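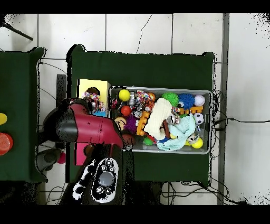

**How do you wash a mixed bin of dog toys without wrecking half of it?**

Sort it first: rope and cloth go in the machine, rubber goes in a bucket of warm soapy water, and anything with stitching just gets a wipe.

---

**mudroom_marge**

OK so that's how I've done it for years, but I just brought home a Trisell plastic bin (the big one) and now everything gets thrown in together, ropes in a tangle, spiky balls, towel on top, the lot. Do you all keep the fabric stuff separate or am I overthinking it?

**skalavis_dogs**

Separate, always! Cloths hold the damp and then your tennis balls smell like a pond. I keep ropes in a cardboard box next to the bin and swap the box when it gets gross.

**biscuit652**

Disagree on cardboard. Della (my beagle mix) ate hers in one afternoon, lid and all. Go with wire mesh, air gets through and you can hose it down in the yard.

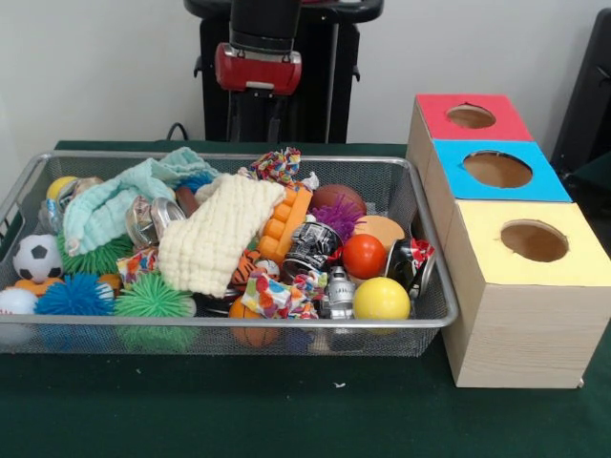
*Mesh basket, soccer ball and cloths in with everything else*

**mudroom_marge**

Ooh, I do like the mesh. Don't the little things fall through though? And are those crushed cans in there??

**biscuit652**

Yep, cans. Depends on your mesh for the small stuff, mine's pretty tight. The cream cloth is waffle texture and dries way faster than a regular towel, so get one of those if you're buying.

**skalavis_dogs**

I would not put cans in with dog toys, sorry. Edges! One cut gum cost me $1375 at the vet. Cloths belong in a drawer too, I'm not budging on that one.

**akgul_fan19**

Akgül makes a mesh basket with a liner you can pull out and wash. Had mine 2 years, the liner is a bit saggy but fine. Cold wash, and hang it up.

**mudroom_marge**

Going to look for the liner one. Ropes are in the washer now, in a pillowcase so they don't bang around!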